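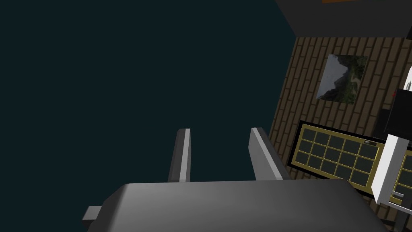
Fig. 1. Gripper fingers, open.

Dye Workshop, Kusia. Entry of 3/9/26
Present: M. Arruda, T. Mishra

Purpose
To repeat the July madder trial on the new Cloka yarn. The earlier skeins came out browner than the standard card, and it was agreed that the bath had been allowed to become too hot.

Materials
Scoured wool, 887 g in 12 skeins, tied loosely in figure-of-eight. Ground madder root from Tripathi, 400 g, from the sack opened this morning. Alum as before. Tap water, with a little chalk added to the bath.

Method
The skeins were mordanted on Friday and kept damp under a cloth over the weekend. The madder was soaked in warm water before the wool went in. Heat was raised slowly and held at around 60 degrees. Mr Mishra turned the skeins by hand and kept the temperature sheet, which is pasted inside the back cover.
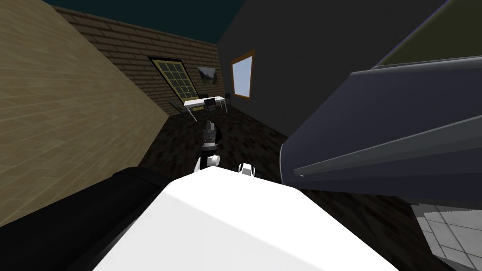
Results
Nine skeins gave an even brick red, close to the second square on the standard card. The remaining three are paler at the ties. Ms Arruda considers that these were tied too tightly. They have been set aside for the exhaust bath and should not be entered in the stock book.

The rinse water ran pink for longer than expected. One skein was washed again with neutral soap and lost no further colour that either of us could detect.
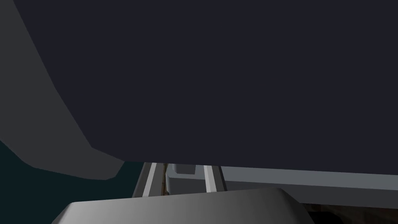
Fig. 3. Dark surface with grey band at left.

Outstanding
Light-fastness strips to be cut from skein 4 and placed in the south window. Second bath to be run with the Tukomness fleece once it has been scoured. The thermometer reads low against the spare and requires checking before then.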